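Search the notebook
Home | Entries | Recipes | Glazes | Contact

Friday, May

Ash glaze tests out of the Stedcombe kiln and they are lovely! Tile 2 has gone a soft sea green, with proper runs where it pooled - I'd nearly given up on this batch of ash.

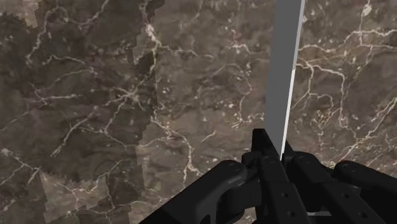 Kirsten wondered whether the green came from the clay body, and asked for the same glaze on plain porcelain before we get excited.

Fair enough, so tile 5 gets repeated on both. I'll mix 500 g, sieve it twice and hold at top heat for roughly 20 minutes.

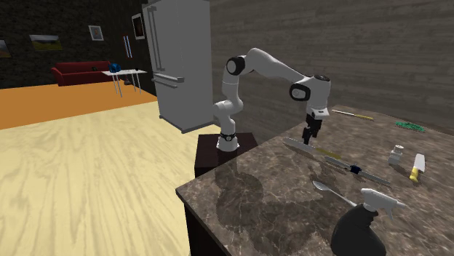 Then a slower cooling, which I've wanted to try for ages. Dagný has the cones.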